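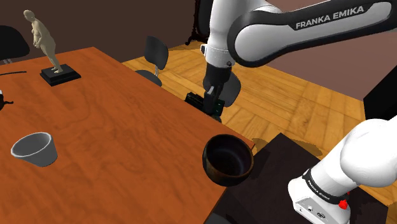 Condelum tabletop simulation kit: progress report to the Fillon program office
Tue 4 May

Prepared by Shanti Tiwari, with input from Faizal Teoh and Trinity Obi

1. Work since the last report

The review of Condelum is a little past its midpoint. The vendor, Sindomier, delivered the current build in two parts, the scene library and the task scripts, and both now run on our own machines without help from their support desk.

Most of our time went into the tabletop scenes with the Franka Emika arm. Each one puts household items on a wooden table, bowls among them, and the task scripts ask the arm to pick up one item and place it somewhere else. Faizal has run 11 of the scripts from start to finish. Two more stop at load with a missing file message, which Sindomier has confirmed as a packaging error on their side.

Trinity checked how the kit handles objects near the table edge. Small boxy items behave well. Bowls placed close to the edge sometimes slide when the physics step is set too large. Lowering it cures the problem, but runs take longer.

2. Items still open

The manual covers installation properly and says very little about changing a scene. Moving the arm's base took Faizal most of a day. We have asked for a worked guide and have not received one.

Log files are written in a format our tools do not read. Yusri Mandagi wrote a converter, and it is now in the shared folder.

3. Spending

The license for the review period cost $1,675, paid in full. We have no other purchases to report. Staff time is within the plan, apart from the day mentioned in section 2.

4. Next period

We will run the same tasks in Nartey, the other kit on the shortlist, and compare setup time, stability and support. Kylie McKinnon has agreed to review the results before they come to you. The final recommendation is due in December, and we do not expect to need an extension.

We need one decision from your office: whether the comparison should include the 4 multi-arm scenes, which carry a separate license fee. Sindomier will hold its quote until we reply.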